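In praise of tap water

14 comments | 2 shares

My mother kept a jug on the kitchen table in Stumgate all year round, even in January when the pipes groaned and you had to run the tap for ages before anything came. I thought every family did it, and I was quite grown up before I found out that some people paid for their water in a shop.

I don't want to scold anyone. I buy the stuff myself at stations, usually when I've left my own flask on the draining board (again!). But I do wonder how we let it become so ordinary – a clear plastic bottle for every walk, every meeting, every short drive to Kardale and back.

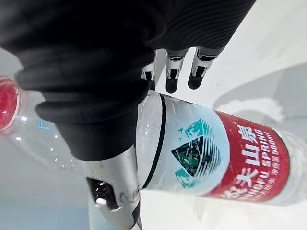 What a fountain is for

When I was small there were two drinking fountains in Tevville, one by the library and one in the park, and you queued at them on hot days and got to know people. Jade Goodall, who lived next door to us, met her husband in the park queue. Both went years ago, and the library one has a bench where it stood, a nice enough bench.

My friend Keith Pilkington thinks I'm being sentimental and that the water always tasted of pennies. It did, a bit. I'd still have them back tomorrow, pennies and all, and I'd happily put up to 13 pounds a year on my rates to see them kept clean.

Share this (2)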